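Last updated: February 9, 2022

Where Do the Hats Go? A Storage Study for the Windent Lost Property Table
Hongmei Zhong, Firdevs Polat, Botond Somogyi
Supervised by Alper Güler

Background

Our project began with a complaint. The Windent building keeps its lost property on a table near the stairs, and the hats always end up at the bottom of the pile, underneath the coats and one very patient umbrella. Alper Güler asked for projects on "a real storage problem". We suspect he had something larger in mind, such as a warehouse, but he signed the form.

Coats hang and books stack. A hat does neither very well unless someone has thought about it first. We set out to find a way of keeping soft headwear that would be cheap, would fit on a shelf 700 mm long, and would let a person find their own hat without handling everybody else's.

What we looked at

We worked with ordinary hats, most of them past their best. Firdevs P. wanted a fresh set bought from Adov so that every test would start equal. Botond pointed out that new hats are stiff and well behaved and have never been sat on, and that our table sees very few of those. The budget agreed with Botond.

The baseball cap was our standard item. A cap has a firm peak and a soft crown, so it is really two objects that disagree about how to be stored. Left to itself on a table the crown folds in and the peak does as it likes. The blue one with the orange-red strap was useful in the sorting trials, as people could describe it in a few words. 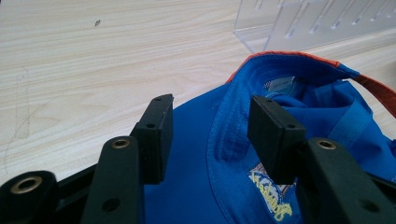 Most people we asked store caps in one of two ways: on a hook by the strap, or one inside another in a stack. Hooks are fine for the first cap. After that they pile up on the same hook and the one you want is against the wall. Stacks keep their shape better, but you have to lift the lot to reach the bottom one, and our testers generally didn't put them back.

The method

We compared four arrangements on the same shelf: loose pile, single stack, hooks underneath, and upright dividers with one hat to each gap. For each one, a tester was given a spoken description of a hat and asked to fetch it. We timed the fetch and then looked at the state of the shelf. Across all the sessions we recorded 128 fetches, which is a lot of hats to watch somebody pick up.

Hongmei ran the stopwatch. Botond reset the shelf between turns and has asked for this to be recorded as skilled work.

Soft hats

We had expected the caps to be the difficult part. The soft hats were worse. With no peak to hold on to, there is no obvious front, and a hat put down in a hurry can show as much lining as outside. Testers sent to find "the beige one" walked past it when the white lining was uppermost and came back to tell us it was missing.

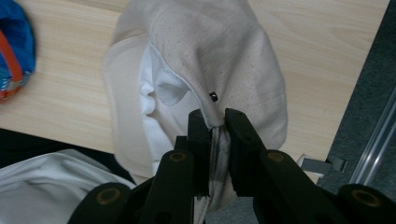
We tried two ways of folding before shelving. Folding in half was quick and nobody minded doing it, but the hat opened up again in the divider and leaned on its neighbour. Rolling gave a neater shape and hid the outside colour almost completely, so we dropped it after the second session. In the end we asked people to push the crown flat and slide the hat in with the outside facing forward. Compliance was mixed — Firdevs P. reports that she was asked whether this was "a joke project".

Results

The dividers gave the quickest fetches for caps and left the tidiest shelf. Hooks came second for caps and last for soft hats, which slid off. The loose pile did better than we would have liked, mainly with people who had already seen where their hat was.

What we would change

The dividers we cut from Lesus card sagged by the end and should be made of something firmer. We would also test in August, when the table is mostly sun hats, and with wet hats, which we avoided this time out of cowardice. Firdevs Özkan has agreed to keep the prototype on the table until the end of term. It currently holds three caps and a glove.

2 comments · 4 shares

We use cookies to remember your settings. Accept | Manage preferences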